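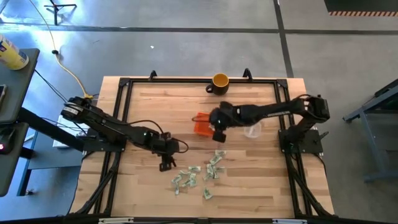 14 July 2019

Sourdough bench notes, batch 134. Picking up where I left off on the rye question, plus a few things I want written down before I forget them again.

The starter has been sluggish ever since we switched flour suppliers. I had been blaming the new Bradine whole rye, and I owe it an apology! I ran two jars side by side overnight, same water, same shelf, one fed with the last scoop of the old rye and one with the Bradine. By breakfast they were level with each other, and both smelled the way they should (green apples, a bit of yogurt). So the flour is fine. What changed is me - I've been feeding straight from the fridge with cold tap water and then wondering why nothing happens for half a day. Warm water from now on, please, everybody.

Today's dough was the country loaf, scaled up to 2,000 grams of flour total, 20 percent of it rye. I held back a splash of the water and worked it in with the salt. I liked that a lot. The dough came together much faster than the May batches, which were soup, frankly, and I still have some of it on my good shoes.

Folds: I did 3 sets and then stopped. The recipe card from the Ciltley class says to keep going until it "feels strong," and I have never known what that means at six in the morning. After the third set it held its shape in the tub and pulled away from the sides in one piece, so I called it.

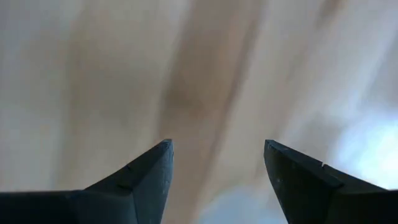 Shaping is still my weak spot. I get the rounds nice and tight and then I fuss with them, and the skin tears on the underside where I can't see it until it's in the oven. Two of today's loaves blew out along the bottom seam because of exactly that. They taste great, they just look like they're wearing a skirt. Next time I'm giving them a longer bench rest and keeping my hands off.

The Voltaten oven runs hot at the back left. I know we all sort of knew this, but I finally put the thermometer back there and watched it for a whole bake, and it's bad enough that the loaf in that corner needs to come out early or be turned halfway. I turned mine. The crust on that one is darker than I'd sell but I ate the heel with butter and had no complaints at all.
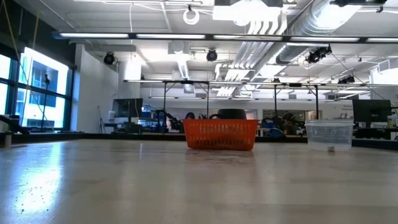

Scoring notes: one long cut, blade held low, beats the fancy leaf pattern every time on a dough this wet. The leaf closed up completely. The long cut opened into a proper ear, and I was so pleased I let the coffee go cold.

Crumb, cut once fully cool: fairly open toward the top, tighter underneath, a little gummy right at the base. I think that's the bake and not the proof, so the next batch stays in longer with the lid off.

To do before 135:
- feed both jars warm, keep them both going for now
- order more semolina, the tub is down to dust
- new blades for the lame (the one in there is a butter knife at this point)
- try the Hung method of chilling the shaped loaves uncovered for the last hour - I'm skeptical but the photos on their site look terrific
- write "TURN ME" on a piece of tape and stick it on the oven door

Bradine rye goes back on the regular order.

Bench notes are shared with the whole bakehouse, add yours at the bottom | Contact us | © 2019 | Back to top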